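Filed under: Storage & Containers > Lids, Seals and Markings

Hi, Candela Salcedo here, following up on my Wanitz jar ticket (772). Sorry for the essay!

The trouble is still the lid. I twist it down, it feels snug, and then it creeps loose again on the shelf at home. You asked if I'd been lining up the red mark on top with the stripe on the side. I hadn't, so I spent the morning trying it. Lined up, it held on 90 of 100 tries (yes, I kept a tally, I was invested by then). Turned a little past the stripe it was hopeless, and the rim felt gritty under my thumb.

I also wiped the inside of the lid with a dry cloth like you said. No change that I could tell, but it did come away dusty. The Inum jar I bought in November has never done this, and it gets opened way more often!
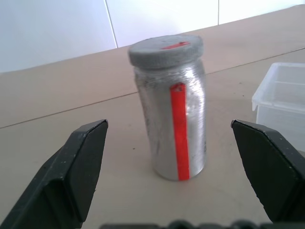
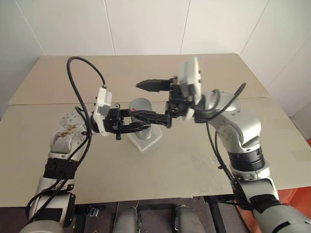
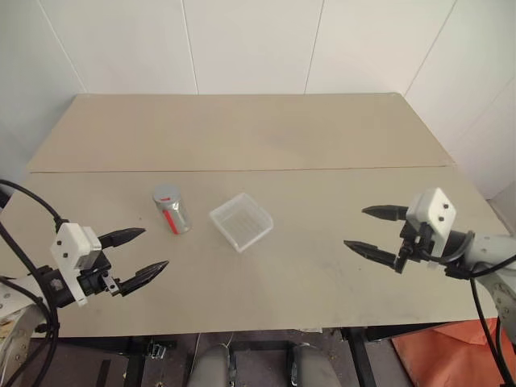 First one: silver jar with the lid on, red mark roughly in line with the stripe. All three: the beige tabletop.

So, two questions. Is the lid sold by itself, or do I have to send the whole jar back? And would a Uniyal lid fit, or is the rim different? I'd rather keep this jar if I can, I really like the stripe.

Leaving the ticket open for now. Mornings are best if you want to call.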